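Home | Products | Manuals | Spare Parts | Contact

Kukholm Portable Soccer Scoreboard
Section 4: Setting Up for a Match

This section covers placing the scoreboard, connecting power, pairing the control pad, and setting the match clock. Unpacking and first charge are in Section 3. League settings for futsal and indoor play are in Section 6.

Two people are needed to raise the panel. One person can do everything else.

4.1 Choosing a position

1. Stand the board on level ground, at least three yards back from the touchline and outside the team technical areas.
2. Face it toward the main seating. If there is seating on both sides, put the board behind one corner flag and turn it slightly inward.
3. Keep a clear line between the board and the table where the control pad will be used. A parked team bus or a metal shed will shorten the range.
4. Fold out both rear legs until they click.
5. Fit a ballast bag on each leg. Fill the bags with sand or water up to the printed line.

CAUTION: Do not use the board without ballast, even on a calm day. Take the panel down if the wind is strong enough to lift the corner flags straight out.

Note: On artificial turf, put the rubber feet on before you move the board into place. Do not drag it.

4.2 Raising the panel

1. Check that the power switch is OFF.
2. Loosen the two side knobs three full turns. Do not take them out.
3. With one person on each side, lift the panel to the upper notch.
4. Tighten both knobs by hand.
5. Push the locking pin through from the left. The ring should hang down freely.

CAUTION: Keep fingers away from the slot between the panel and the frame.

4.3 Power

The board runs from the internal battery or from the supplied mains adapter. The adapter is for indoor use or under a dry cover.

1. Open the flap on the back.
2. Press the battery test button. Three green lights are enough for a match with extra time and penalties. Two are enough for 90 minutes at medium brightness. With one light or none, charge the battery or use the adapter.
3. Turn the power switch ON. The board shows all segments for five seconds, then the software version, then 0 - 0.
4. Close the flap and press along the whole seal.

If any segment stays dark during the start-up display, see 4.8.

4.4 Pairing the control pad

A pad supplied with the board is already paired. Pair again only if you replace the pad, or if another board at the same ground responds to it.

1. Turn the board OFF and wait ten seconds.
2. Hold the HOME + and AWAY + keys on the pad together until its light blinks.
3. Turn the board ON while the light is still blinking.
4. The board shows a three-digit channel number. The factory channel is 586.
5. Press ENTER to accept it, or use the + and - keys to choose another and then press ENTER.
6. Press HOME + once. The board should show 1 - 0. Press HOME - to clear it.

Note: If you run two boards side by side, for example at a youth tournament, give each its own channel and write it on the back of the pad. The label area takes pencil.

4.5 Setting the match clock

1. Press MENU, then CLOCK.
2. Choose COUNT UP or COUNT DOWN. Most soccer competitions use COUNT UP.
3. Set the length of each half. The range is 5 to 60 minutes.
4. Set the half-time interval, or choose NONE.
5. Choose what the clock does at full time. STOP holds it at 45:00 and 90:00. RUN ON keeps it counting until you press the red key.
6. Press ENTER, then MENU to leave.

The board keeps these settings when it is turned off. It does not keep the score.

Note: The referee's watch is the official time. Check whether your league allows the public clock to run during added time. Many ask for it to be stopped.

4.6 Brightness

There are three levels, set with the SUN key.

LOW: 1,000 nits. Evening matches and indoor halls.
MEDIUM: 2,000 nits. Overcast days.
HIGH: 4,000 nits. Direct sun. Battery time drops to about half.

The Escobar edition has a light sensor and sets the level itself. To turn the sensor off, hold SUN for three seconds.

4.7 During the match

Goal: press HOME + or AWAY +.
Goal disallowed: press HOME - or AWAY -. The old score comes back without the flashing effect.
Start or stop the clock: press the red key.
Added time: press ADD, then the number of minutes, then ENTER. The figure shows in the lower right corner until the clock is stopped.
Substitution: press SUB, enter the number coming off, press ENTER, enter the number coming on, press ENTER.
Penalty shoot-out: press PEN. The match score moves to the top row and the shoot-out score appears below it.

If the pad battery fails, the same keys are under the rear flap of the board. Change the pad battery at half-time; the score and clock are not affected.

4.8 If something is wrong

Board does not light: check the switch, then the battery test button, then the fuse next to the charging socket.
One segment stays dark: turn the board off, push the gray connector behind that digit fully home, and try again.
Score changes by itself: another pad is on your channel. Pair again on a new one (4.4).
Clock shows dashes: the half length has been lost. Repeat 4.5.
Pad light blinks red: replace both AA cells.

4.9 Packing away

1. Turn the board OFF.
2. Remove the locking pin and lower the panel with a person on each side.
3. Wipe the front with a soft damp cloth. Do not use solvent.
4. Empty water ballast before moving the board.
5. Store it upright and indoors. Between seasons, charge the battery every two months. 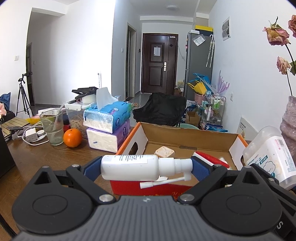
Juleston, 6/5/25

Section 4 revised by Imelda Macapagal. Steps 4.4 and 4.5 replace those in the November printing. Owners of the older Gritesex pad should keep using the November version of 4.4, as the pairing keys are different. Corrections go to Angelica Tiongson in the manuals office.

Contact us | © Kukholm Scoreboards. All rights reserved. | Back to top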